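Wustik gripper comparison, cutlery set

Recordings from trying out 2 parallel grippers on the same arm, with a small wrist camera. Collected in April by Anayeli Lozano and Gaétan Cormier.

Episodes: 350
Held out for testing: 56
Dropped after review: 23

Objects are table knives, forks and boards on a wooden tabletop. Finger pads were not changed between runs. Thin handles are the hard case, so check grasp labels on those first.

Last updated May 15, 2020. Questions to Severino Herrero. 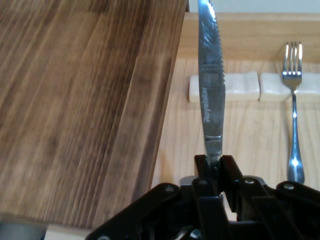
Wrist view, table knife held in the black fingers.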